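Parcel Forwarding: Frequently Asked Questions
Leltovex Consolidation Service, Cerport Depot
Last revised 29th July

These answers apply to personal shipments sent through the Cerport depot to addresses served by the Sollport line. Commercial consignments are covered by separate terms. For household goods shipped as part of a full move, see the Van den Broek removals page.
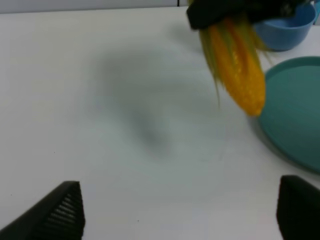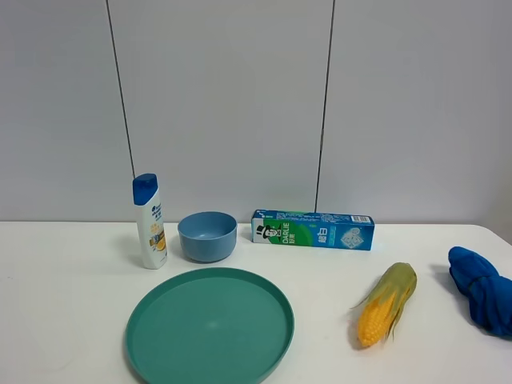
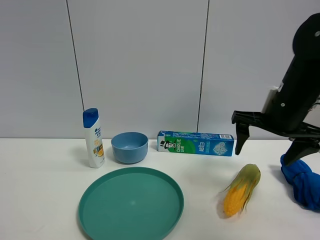 Imitation ear of corn (first picture); shampoo bottle with blue cap (second and third pictures).

ACCOUNTS AND ADDRESSES

What is parcel forwarding?
You order goods from sellers that will not ship to your country. The goods are delivered to our depot under your account number. We hold them, combine them on request, prepare the customs paperwork and hand the outgoing carton to the carrier.

How do I write my depot address?
Your full name, then the account number, then Unit 619, then the street address shown on your account page. The account number must be on its own line. Some checkout forms strip the second address line. If yours does, place the account number after your surname.

Can two people share an account?
No. The customs declaration is made in the name of the account holder, and the receiving country may ask that person for identification. Members of one household may open separate accounts and ship to the same door.

A parcel arrived without my account number. What happens to it?
It is entered in the unassigned register under the sender's name and tracking number. To claim it, send the order confirmation and the tracking number. Screenshots are accepted if the date and seller are legible. Claims are matched by hand by Percy Cuervo's team, so allow extra time before a holiday.

I changed my name. Do I need a new account?
No. Upload the document showing the change and we will amend the record. Parcels already in transit under the old name will still be matched.

RECEIVING AND STORAGE

When does a parcel show as received?
When it has been weighed and measured. A carrier's delivery scan only means that the truck has been unloaded. The two events are usually on the same day but not during peak periods.

Do you open parcels?
We open the outer carton if you have requested consolidation, if the declared contents do not match the weight, or if the carton is leaking. Retail packaging inside the carton stays closed unless you order a contents check.

What does a contents check include?
A comparison of the items against the invoice, by description and quantity. It does not include testing. We do not switch on electrical goods, try keys in locks, or confirm that clothing is the labeled size.

How long can goods be stored?
The free period is shown on your account page and runs from the received date of each parcel, not from the date of the first one. After that, storage is charged daily by volume. Goods left unclaimed past the limit in the terms are disposed of. A notice is sent to your registered email before this is done, and it is worth checking that the address on file is one you read.

Is the storage area climate controlled?
No. It is dry and ventilated. Candles, chocolate, lipstick and some adhesives can be affected in hot weather. Ship these promptly in July, or order them later in the year.

CONSOLIDATION

What does consolidation do?
It removes the items from their separate outer cartons and packs them together in one. The charge for international carriage depends on the outside dimensions as well as the weight, and most seller cartons contain a large share of air.

When does it not save money?
When one item is much larger than the rest, when all items are dense and already tightly packed, or when the combined value crosses a duty threshold in the receiving country. The calculator on your account page compares carriage costs only. It does not know your local threshold.

How are liquids packed?
Bottles with flip-top or pump closures are taped across the closure, bagged individually and placed upright where the carton allows. Screw caps are checked for tightness and bagged. The tape is low-tack and should not mark the label, but we cannot rule this out on uncoated paper labels.

Can toiletries and food travel in the same carton?
Yes, if the receiving country admits both. Scented goods are bagged separately. Tea, coffee, flour and other dry foods pick up odor through paper and thin film, and a sealed bag slows this down without stopping it. If the food matters to you, ask for two cartons.

Can I ask for the retail boxes to be removed?
Yes. Select "remove retail packaging" for each item. Shoe boxes and toy boxes are the usual candidates. The boxes are recycled the same day and cannot be recovered. Do not select this for anything you may want to return, resell or give as a gift.

How long does a consolidation request take?
Four working days from the time every listed parcel shows as received. If you add a parcel to an open request, the period starts again.

Can I change a request after submitting it?
Until the status reads "packing." After that the carton would have to be reopened, and a repacking fee applies -- the same fee whether you are adding an item or taking one out.

WEIGHT AND MEASUREMENT

Why is the billed weight higher than the scale weight?
Carriers bill on the greater of scale weight and dimensional weight. Dimensional weight is length times width times height divided by a figure set by the carrier. A carton of pillows is billed by size. A carton of books is billed by mass.

Are measurements rounded?
Each side is rounded up to the next whole unit before multiplication. On a small carton this can have a visible effect. The carrier's own measurement prevails if it differs from ours, and the difference is charged or credited to your account.

What if I think the measurement is wrong?
Open a measurement query before the carton is dispatched. It will be remeasured by a second person. Queries raised after dispatch are passed to the carrier, whose decision we cannot alter.

CUSTOMS

Who completes the declaration?
We draft it from the invoices. You approve it. The carton does not leave until you have done so.

What counts as an adequate description?
One that a customs officer could classify without opening the carton. "Gift," "household items" and "samples" are rejected. "Women's cotton shirt, knitted" is acceptable. So is "children's plastic play food, no batteries," and for replica food of any kind we advise including the word "plastic," "wood" or "fabric" so that it is not held for agricultural inspection.

What value should I declare?
The price you paid, after discounts, including any tax that was not refunded. For a free item, declare the price at which the seller normally offers it. We do not lower values on request.

What is Form 3822?
The depot's restricted goods statement. It is required for aerosols, perfume, nail products, lithium batteries and anything with a flame symbol on the label. Fill in one form per carton. Ordinary shampoo, toothpaste and bar soap do not need it.

Are duties included in the price?
No. They are collected by the carrier or the local post office on delivery. If you refuse the carton because of the duty, return carriage is charged to your account.

INSURANCE AND CLAIMS

Is my shipment covered?
Each carton is covered against loss and visible damage up to 1000 dollars or the declared value, whichever is lower. Additional cover must be bought before dispatch.

What is excluded?
Leakage from a container whose outer carton is undamaged, spoilage, delay, cosmetic marks on retail packaging, and faults that were present when the item left the seller.

How do I make a claim?
Keep the carton and all packing material. Photograph the outside on every side, then the contents as found, then the damaged item. Submit these with the invoice. Claims without pictures of the outer carton are normally refused by the insurer -- this is the most common reason for refusal.

Who handles claims?
Theda Sauerland for loss and damage, Marius Onu for billing disputes. Both are reached through the message form on your account page. Please use one thread per carton.

PAYMENT AND CLOSING AN ACCOUNT

When am I charged?
After packing and before dispatch. An unpaid carton remains in storage and daily charges continue.

Can I pay from a prepaid balance?
Yes. The balance is drawn first and the remainder is taken from your card. Credits from measurement adjustments go to the balance and can be withdrawn only when the account is closed.

How do I close my account?
Ship or dispose of everything in storage, then choose "close account." Customs records are retained for the legally required period. Parcels that arrive after closure are refused at the door and returned to the seller where the carrier permits it.

Corrections to this page: Dayana Usuga, Customer Documentation. Spanish version maintained by Milagros Inga.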